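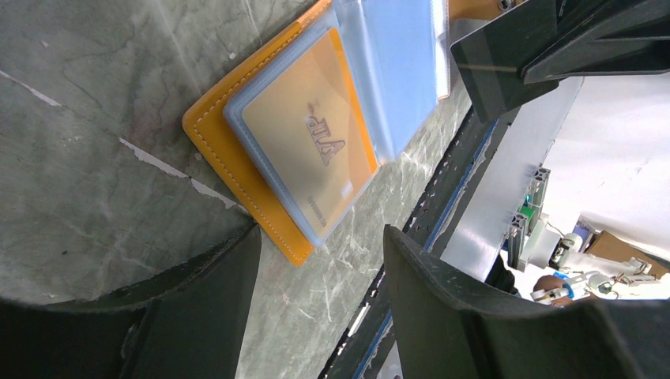

Bon, ce week-end j'ai attaqué LE chantier que je repousse depuis juillet : les cartes de fidélité. Toutes. Celles du portefeuille, celles du vide-poche, celles qui vivent au fond des sacs. Je vous raconte, installez-vous 🧵

Point de départ : mon portefeuille ne fermait plus. Vraiment plus. J'avais mis un élastique autour, comme ma grand-mère avec ses enveloppes de recettes. Viola Testa m'a vue payer mon café avec ça et elle a eu l'air triste pour moi.

Donc j'ai sorti le porte-cartes orange. Cuir, surpiqûre blanche tout le long du bord, pochettes en plastique transparent à l'intérieur. Un cadeau que je gardais « pour plus tard », dans sa boîte, comme une idiote. Il est tellement joyeux ce truc !

Première carte glissée dedans : la dorée avec VIP écrit en énorme. Oui oui, VIP. Je ne suis VIP de rien du tout dans la vie, laissez-moi ça.

Et je l'ai mise dans la pochette de devant, évidemment. Si je l'ouvre à la caisse, je veux que ça se voie.

Ensuite le tri. J'ai fait ça avec un thé, un podcast et une paire de ciseaux. Les cartes périmées, couic. Les cartes de magasins qui ont fermé, couic (avec un petit pincement pour Tendetti, j'y achetais tous mes collants).

La pépite : une carte de la piscine de mon ancienne ville, avec ma photo de l'époque. La frange... Je ne la montrerai pas, n'insistez pas. Gardée quand même, mais dans la boîte à souvenirs.

Autre découverte, ma carte Tamiru – le salon de thé, pas la friperie – avec 13 tampons dessus. Il en fallait cinq pour une boisson offerte. CINQ. J'ai continué à tendre ma carte gentiment pendant des mois et on a continué à tamponner gentiment. Personne n'a rien dit, ni eux ni moi.

J'ai aussi retrouvé un solde de 2 000 points chez Breva. J'étais riche ! J'ai regardé le catalogue : ça donne droit à un torchon. Je vais prendre le torchon.

Côté rangement, j'ai d'abord essayé par ordre alphabétique. Mauvaise idée, je ne sais jamais si la boulangerie est à B ou à son vrai nom. Du coup c'est par fréquence : ce qui sert toutes les semaines devant, la bibliothèque et la mutuelle au milieu, les trucs de vacances derrière.

Une seule carte par pochette, j'y tiens. À deux elles se collent et il faut y aller avec l'ongle pendant que la file s'allonge derrière toi. J'ai déjà vécu ça, merci.

La carte bancaire reste dans le portefeuille, pour ceux qui vont demander. Le porte-cartes, c'est pour tout le reste. Si je le perds un jour, je perds un torchon et de la dignité.

Petit conseil pour le plastique : un chiffon microfibre juste humide, et on laisse bien sécher avant de remettre les cartes. Pour le cuir, Lucyna Ostrowski m'a recommandé un lait incolore, testé sur un coin intérieur d'abord. Je n'ai pas encore osé, cet orange me fait peur.

Et oui je sais, « il existe des applis ». J'en ai une. Elle me demande de me reconnecter chaque fois que je suis devant la caissière, avec zéro barre de réseau, au fond du magasin. Je reste au plastique.

Prochain épisode : le tiroir à piles. Si quelqu'un sait comment reconnaître les bonnes des mortes sans les essayer une par une dans la télécommande, je prends !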